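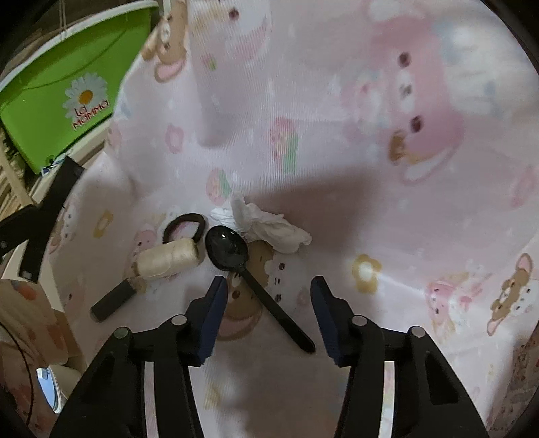 Ellport、家の中の「行き先のない小物」を布一枚で仕分ける家庭向け講座「Prolow(プロロウ)」を9月に開講

2019年5月30日
Ellport株式会社

暮らしの整理に関する講座を運営するEllport株式会社(以下、Ellport)は、引き出しや箱の底にたまった小物を家庭で仕分けるための講座「Prolow」を、今年9月に開講します。定員は200世帯で、申し込みは本日より当社ウェブサイトで受け付けます。

Prolowで使う道具は、家にある大きめの布と箱だけです。専用の収納用品の購入はありません。布を箱にかけて中央をくぼませ、そこに小物を出し、一つずつ行き先を決めていきます。プラスチックのスプーン、糸巻き、髪ゴム、丸めたティッシュのように、使う場所も片づける場所も違うものが一緒になった状態から始める内容です。

開講の背景

Ellportはこれまで、衣類、書類、台所用品の三つの分野で整理の講座を行ってきました。受講後のアンケートで毎回のように挙がっていたのが、どの分野にも入らない小さなものの扱いでした。衣類の講座では裁縫道具が、台所の講座では使い捨てのスプーンやフォークが、書類の講座ではクリップや付箋が最後まで残ります。各講座の教材ではこれらを「その他」としてまとめて箱に入れるよう案内していましたが、その箱がそのまま半年、一年と開けられずにいるという声が多く寄せられました。

そこで当社は、「その他」の箱だけを対象にした試行講座を48世帯の協力を得て実施しました。期間中に布の上へ出された小物は合計1,533点です。このうち最も多かったのは文具で、裁縫用品、髪をまとめる用品、食事用の使い捨て用品がこれに続きました。試行講座を最後まで受講したのは46世帯でした。残る2世帯は引っ越しのため途中で終了しています。

試行講座では当初、テーブルの上に直接小物を広げる手順を採用していました。この手順では、糸巻きのように転がるものが床に落ちる、食事の時間になると途中で片づけなければならない、という二つの点が課題になりました。2回目からは布を使う手順に切り替え、正式な講座でもこれを基本としています。

講座の内容

講座は全4回で、1回あたりの作業は30分です。受講者には冊子と記録用紙を郵送し、各回の作業は自宅で行っていただきます。

第1回は「出す」です。対象にする箱または引き出しを一つだけ選び、中身を布の上に移します。この回では仕分けを行いません。明らかなごみがあっても、そのまま布の上に置きます。全部を移し終えたら、記録用紙に品名を書き出して終了です。時間が余った場合も、二つ目の箱には進まないでください。

第2回は「抜く」です。使用済みのティッシュ、包装の切れ端、壊れた部品など、捨てると迷わず決められるものだけを抜きます。迷ったものには手をつけません。試行講座では、この段階で布の上のものが目に見えて減ったという感想が多くありました。からまった糸やゴムは、ここでほどいておきます。

第3回は「戻す」です。残ったものを、実際に使う場所へ一つずつ運びます。糸は裁縫箱へ、髪ゴムは洗面所へ、スプーンは台所へというように、家の中を歩いて戻します。まとめて運ぶと途中の棚に仮置きしてしまう例が目立ったため、冊子では一回に運ぶのは同じ部屋の分だけと定めました。

第4回は「決める」です。戻す場所がないものについて、新しく置き場所を作るか、手放すかを決めます。用途のわからない部品や持ち手などは、封筒に入れて日付を書き、次の季節まで保管することもできます。保管を選んだ場合は、封筒を開ける月を記録用紙に記入します。

布の選び方とかけ方

布は、ご家庭にあるシーツ、ひざ掛け、古いカーテン、余り布などから選んでください。大きさの目安は、箱にかけたときに縁から四方へ垂れる程度です。箱の縁に沿わせて折り、角の部分は無理に引っ張らず、ひだのまま垂らしておきます。中央を軽く押し下げるとくぼみができ、小物が内側に集まります。

色や柄に指定はありません。試行講座では無地をすすめていましたが、受講者からは、子どもが選んだキャラクター柄のほうが家族みんなで取り組みやすかったという意見が届きました。うすいピンクの地にくまの絵が散ったような布でも、作業そのものに支障はありません。

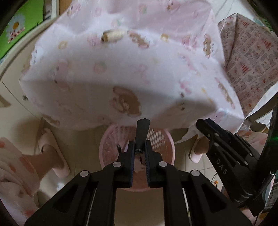 布のひだや折り目には、細い糸や小さな部品が入り込むことがあります。各回の終わりに、縁にかかった部分を指でなぞって残りがないか確かめてください。布を持ち上げるのは、この確認が済んでからにします。四隅を寄せて持てば、中のものを包んだまま別の部屋へ移すこともできます。

柄の細かい布では、小物と模様の見分けがつきにくい場合があります。白いものや淡い色のものは、模様の少ない部分に寄せてから品名を書き出すと抜けが減ります。金具のついたもの、先のとがったもの、刃のあるものは布に包まず、はじめから別の容器に分けてください。

小さなお子さまと一緒に作業する場合は、第1回の前に、大人が箱の中を一度確認していただくようお願いします。ボタン電池、針、薬が入っていた場合は、講座の対象から外し、手の届かない場所で保管してください。

冊子と記録用紙について

冊子の編集と印刷は、生活実用書を手がける株式会社Gilchristが担当します。本文は大きめの文字で組み、作業中に開いたままにしておけるよう、平らに開く綴じ方を採用しました。巻末には、家庭でよく見つかる小物の品名と、戻し先の候補を五十音順に並べた一覧を収めています。一覧の内容は、試行講座の記録用紙に書かれた品名をもとに作成しました。

記録用紙は1回につき1枚で、予備を含めた枚数をお送りします。記入した用紙の返送は任意です。返送いただいた用紙は、来年度の冊子の改訂に使用し、氏名や住所と結びつけた形で保管することはありません。

手放すものの引き取り

未使用の文具と裁縫用品については、希望する受講者を対象に、再利用品の販売を行うBornonが引き取りを行います。冊子に同封する専用封筒に入る大きさのものに限り、送料は当社が負担します。開封済みのもの、汚れのあるもの、食品に触れる用品は引き取りの対象になりません。これらはお住まいの自治体の分別方法に従って処分してください。

引き取り品の買い取り代金はお支払いしません。また、発送後の返却はできませんので、封をする前に中身をもう一度ご確認ください。

申し込みと受講の流れ

申し込みは世帯単位で受け付け、定員に達した時点で締め切ります。受け付け後、確認のメールをお送りします。冊子、記録用紙、専用封筒の発送は開講の前の週を予定しており、届きましたら内容物の一覧と照らし合わせてください。不足があった場合は、下記の窓口までご連絡をお願いします。

各回の間隔は一週間を標準としていますが、ご家庭の都合に合わせて変更できます。試行講座では、第2回と第3回の間を空けた世帯もありました。間を空ける場合は、布ごと箱にかぶせて、ほかの荷物を上に置かないようにしてください。

受講中の質問はメールで受け付け、営業日の翌日までに返信します。電話での個別相談と訪問による作業の代行は、この講座では行いません。

講座の概要

名称 Prolow(プロロウ)
開講 今年9月
回数 全4回(各回30分)
形式 冊子と記録用紙による自宅受講
定員 200世帯
用意するもの 大きめの布1枚、箱1個、筆記用具、ごみ袋
教材 冊子、記録用紙、引き取り用の専用封筒
主催 Ellport株式会社
冊子編集・印刷 株式会社Gilchrist
引き取り協力 Bornon
受講料 当社ウェブサイトの申し込みページに掲載

Ellport株式会社について

Ellportは、家庭での整理と手入れをテーマにした講座を企画、運営しています。衣類、書類、台所用品の各講座は、Prolowの開講後も従来どおり続けます。Prolowとほかの講座を同時に受講することもできますが、教材の発送は講座ごとに分かれます。

本件に関するお問い合わせ

Ellport株式会社 広報窓口
お問い合わせは当社ウェブサイトの専用フォームからお送りください。取材および冊子見本の貸し出しのご希望も、同じフォームで受け付けています。見本の貸し出し期間は二週間で、返却用の封筒を同封してお送りします。

本リリースの内容は発表時点のものです。教材の仕様や引き取りの対象品目は変更になる場合があり、変更後の内容は当社ウェブサイトに掲載します。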